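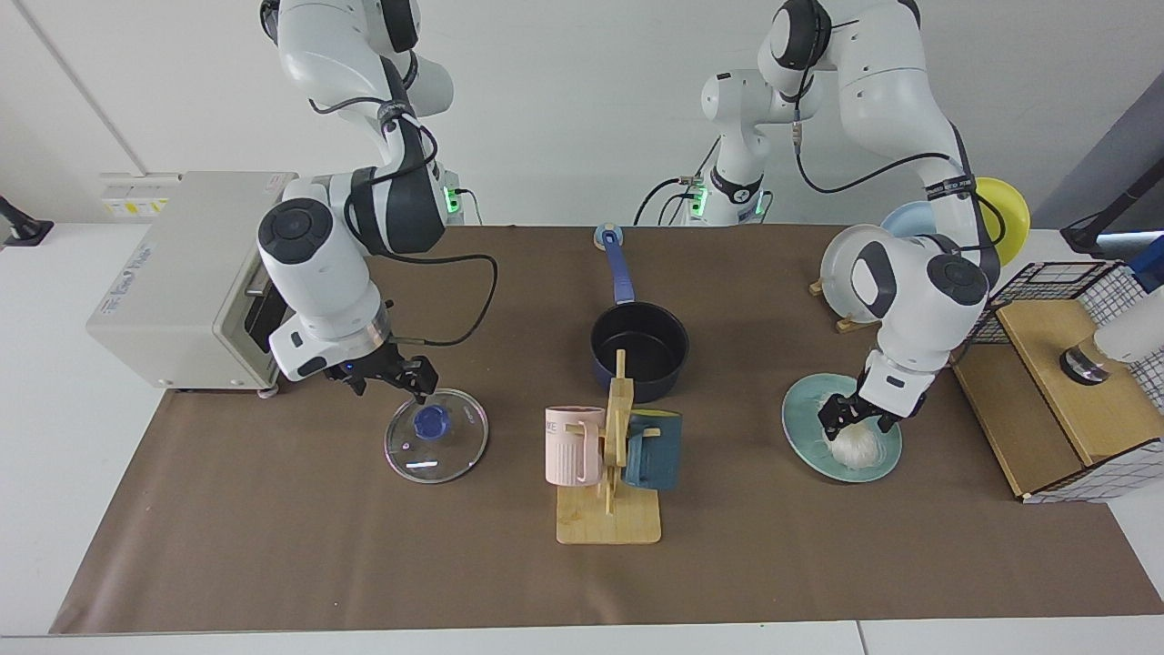 Speaker notes - Drulent Operations Review, June session
Session: Grip loss on the two-arm kitchen cell

Opening. Thank the hosts at Hillard. State that this session covers one fault, the inquiry that followed, and the changes now in force. Questions are held until the end.

Background. The Kouris cell runs a table-clearing task with two arms working at once. One arm handles lids and the other handles the contents of a dish. The program had completed 500 cycles without a recorded stop.

The event. During cycle 27 of the second series, the lid arm lost its hold on a glass lid while the other arm was in motion. The lid fell to the table and did not break. The controller did not register the loss. It continued the program with an empty gripper for 25 seconds, until the operator pressed the stop button. There were no injuries. Pause here.
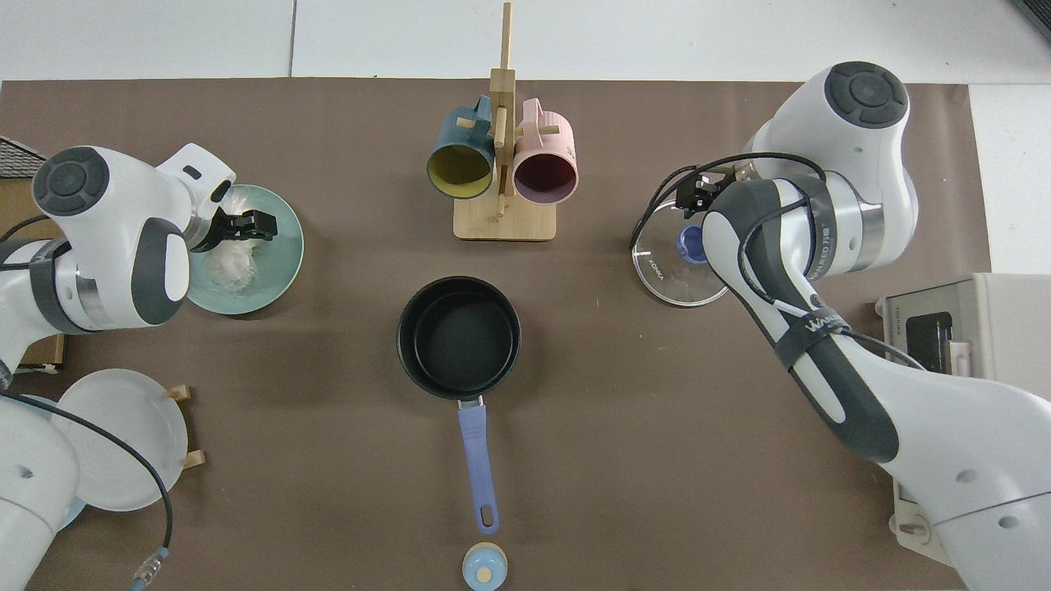
Slide 4. Two-arm task on the Kouris cell, with the glass lid held in one gripper.

Findings. Explain that the gripper reports finger position, and that the controller treated any closed position as a successful grip. A thin rim and no rim at all gave readings too close to separate. The limit had been set with thicker objects at the Tandard site and was copied over without review. The inquiry regards this as a failure of procedure - the hardware performed within its rating.

Corrective action. Finger position is now checked every 200 milliseconds while an object is held. A change beyond the new limit stops both arms. Earlier, a fault on one side left the other side running. Glass items may not be lifted while any person is inside the marked floor line.

Open items. The new limit has been tested with lids and mugs only. Plates remain to be done. Sites using the Tandard settings file should suspend glass handling until they receive the revised file from Drulent.

If asked about cost: refer to the written report. Do not give estimates from the podium.

Close. Repeat the instruction on the settings file. Leave the contact slide up during questions.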